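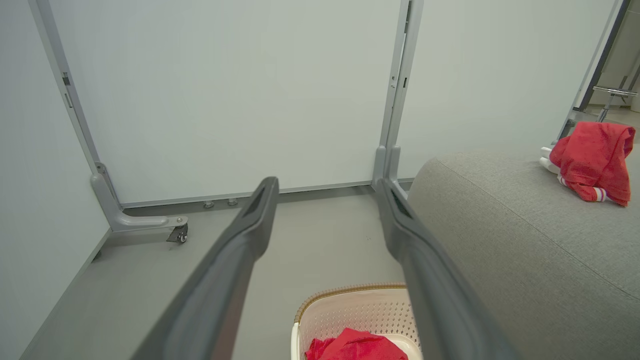

How a Cartoon Gets Made

A cartoon looks like it moves, but every cartoon is made of still pictures. Each picture is a little different from the one before it. When they go by fast enough, your brain joins them together and you see a character walk, jump or fall down the stairs.

Let's follow one cartoon from start to finish. It is called Flurkitz, and it is about a snail named Lau who delivers mail in a town called Willasov. Each episode is 8 minutes long.

The idea

First somebody has to think of a story. The writers sit down together and talk. In one episode, Lau has a birthday card to deliver and the birthday is already over. The writers ask questions like "Why is he late?" and "Who gets mad at him?" Then they write a script. A script has all the words the characters say. It also tells what they do, such as "Lau hides in a teapot."

The storyboard

Next comes the storyboard. A storyboard looks a lot like a comic strip. Artists make quick, rough drawings of each part of the story and put them in order.

Krystyna Pietrzak draws storyboards for Flurkitz. She made 200 drawings for the birthday card episode, and 80 of them were thrown out. That is normal. It is much easier to change a rough drawing than a finished cartoon.

The voices

Many people think the voices are added at the end. In most American cartoons they are recorded early, before the real animation starts. The animators listen to the voices and make the mouths match.

Kam-wah Cheung is the voice of Lau. He reads each line a few different ways — sleepy, grumpy, scared — and the director picks the best one. He also does the voice of Zirow, the beetle who runs the post office. When Lau and Zirow argue, he records all of Lau's lines first and then all of Zirow's.
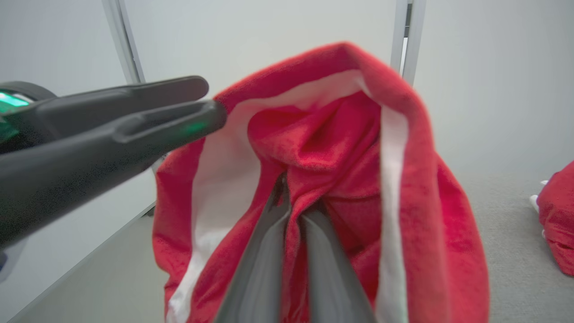 The backgrounds

The place where a story happens is called the background. In Willasov that means the post office, the bridge and the long hill. Background artists paint these without any characters in them. The same background can be used again in many episodes, so the post office always looks the same.

The animation

Now the characters have to move. Animators start with the most important poses, called key poses. If Lau is going to sneeze, one key pose shows him with his head back and the next shows him with his head down.

Then the drawings that go between the key poses are made. These are called in-betweens. A slow move needs a lot of them and a fast move needs only a few. Today most of this work is done on computers, but some animators still like to use paper.

Music and sounds

The last big job is sound. A composer writes the music. Other people make noises like doors, rain and footsteps. A snail doesn't have feet, so for Lau they drag a damp sponge across a plate.

Try it yourself

You can make a tiny cartoon with a pad of sticky notes.

Draw a ball near the top of the last note. On the note above it, draw the ball again, a tiny bit lower. Keep going until the ball reaches the bottom, then make it go back up. Press lightly so the pencil doesn't leave dents. Flip the notes with your thumb, from back to front.

If the ball jumps around too much, your drawings are too far apart. Add more in between.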